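Learning to cook in a small kitchen
26/10/2022

When I moved to Grinda in September, I rented a small apartment above a shoe repair shop. The kitchen is long and narrow, and if I open the oven, I cannot open the refrigerator. My old kitchen in Kandusa was two times bigger, and still I cooked there almost never. I ate at work, or I bought soup in the evening.

Now my work is five minutes from home and it has no cafeteria, so I had to begin.

The first month I made many mistakes. I bought a bag of red lentils and cooked them for 35 minutes, as I remembered from my grandmother. But hers were brown lentils, and mine became a paste. I ate it on bread for three days. With more salt and some lemon it was quite good, and I have made it again two times on purpose.

My second lesson was about shopping. In the beginning I went to the big supermarket near the station and came back with heavy bags and no plan. Half of the herbs went bad. Now I go to the market on Lumanlan Street with a short list, and I buy only what I will eat before the next visit. In October I spent 298 on food for the whole month, and this included one dinner for guests. I was proud of this number and I wrote it on the calendar.

The third thing is onions. I was always in a hurry with them. A neighbor told me to give them up to 30 minutes on low heat, with a little water when they begin to stick. I did not believe her, but the taste is very different. I now cook a large pot of them in the evening while I listen to the radio, and I keep them in the refrigerator in a jar.

I also learned to put things away before I start. In my kitchen there is no place for a cutting board if yesterday's cups are still there. I wash them first, even when I am hungry.
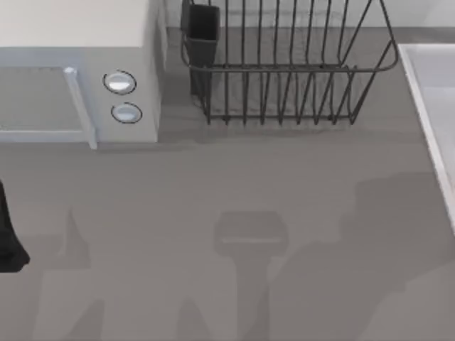

Microwave in the corner, countertop in front.

Next I want to try bread. The bakery on the road to Rivon sells fresh yeast in small pieces, and the woman there wrote a simple recipe for me on a paper bag. It needs a night to rise, so I will start after dinner and bake before work. If you have advice for an old gas oven without a thermometer, please write it in the comments.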